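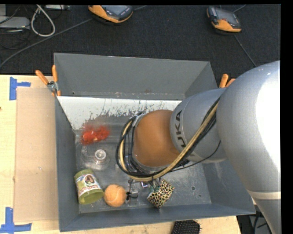 Balloon payment (car finance)

A balloon payment is a lump sum left sitting at the end of a car loan or lease. You pay smaller amounts each month along the way, and then the leftover bit falls due all at once. Some lenders call it a residual, and on a lease that's usually the word you'll see in the contract. I'll use both here, the way most people at a dealership do.

How it works

Say you borrow to buy a car and agree to a balloon of $3000. Your monthly payments only have to clear the rest of the loan, so they come out lower than they would on an ordinary one. You're still charged interest on that $3000 the whole way through, though, and this is the part I missed the first time I signed one (I was 24 and very excited about a hatchback). The total cost over the full term ends up higher, even though each month feels cheaper.

Paying it out

When the last regular payment goes through, you've generally got a few choices:

Pay the lump sum and keep the car.
Refinance the balloon into a new, shorter loan.
Sell or trade in the car and put the money towards what's owing.

Trading in is lovely if the car is worth more than the balloon — you walk into the next deal with a bit of credit behind you. If it's worth less, you have to find the gap yourself. My second car was a Tulleto wagon with a $3000 balloon, and by the time it fell due the yard in Lakinstead would only give me $2400 for it. That was $600 out of my own pocket for a car I no longer had!

Residuals on a lease

On a lease you don't own the car during the term, so the residual is more like the agreed value at the end. Depending on the type of lease you can hand the car back, pay the residual and take ownership, or start again with a different vehicle. Hand-back leases tend to come with a kilometre limit and a wear-and-tear check. Mine with Godinho Leasing allowed 15 000 km a year, with a charge for every 1000 km over, and I blew through it by February visiting family in Narnholm. Scuffed wheels and torn seat trim can be charged for too, so have a good read of the condition guide before you book the inspection.

Balloon size

The balloon can be written as a dollar figure or as a percentage of the purchase price. A bigger one means lower monthly payments and more interest overall. Lenders usually cap it according to the age of the car and the length of the term, and older used cars often can't have one at all.

Related terms

Equity: what the car is worth, less what you still owe.
Negative equity: owing more than the car is worth. Also called being upside down or underwater.
Payout figure: the amount needed to close the loan on a given day. It can include fees, so ask for it in writing.
Term: the length of the loan or lease, normally given in months.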